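Neue Leitung der Kinder- und Jugendmedizin am Klinikum Tullholm

Das Klinikum Tullholm hat Dr. Ilaria Ruggiero zur Leitenden Ärztin der Abteilung für Kinder- und Jugendmedizin berufen. Sie tritt die Nachfolge von Dr. Gunnel Granström an, die im März in den Ruhestand verabschiedet wurde.

Dr. Ruggiero war zuletzt acht Jahre als Oberärztin am Kinderkrankenhaus Carbone tätig. Ihre klinischen Schwerpunkte liegen in der Neonatologie und der Behandlung chronischer Atemwegserkrankungen. Die Abteilung in Tullholm versorgt jährlich 800 Kinder stationär und beschäftigt 190 Mitarbeitende. Stellvertretender Leiter bleibt Dr. Samuele Parisi.

„Wir gewinnen eine erfahrene Kollegin, die den Ausbau der Elternberatung mit Nachdruck verfolgen wird“, erklärte die Ärztliche Direktorin Flora Tennant.
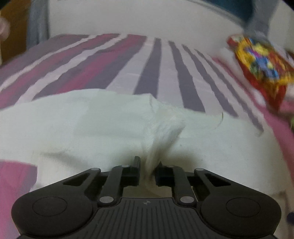 Die Elternberatung wird unter der neuen Leitung um vier Kursabende erweitert. Behandelt werden Ernährung, Impfungen, Fieber und sicherer Schlaf. Zum letztgenannten Thema gehört eine praktische Einheit zur Bettwäsche, etwa zu der Frage, ob ein weißes Tuch über einem gestreiften Laken liegen bleiben darf, wenn ein Säugling schläft. Anmeldungen nimmt das Sekretariat der Abteilung entgegen, freitags bis 12 Uhr.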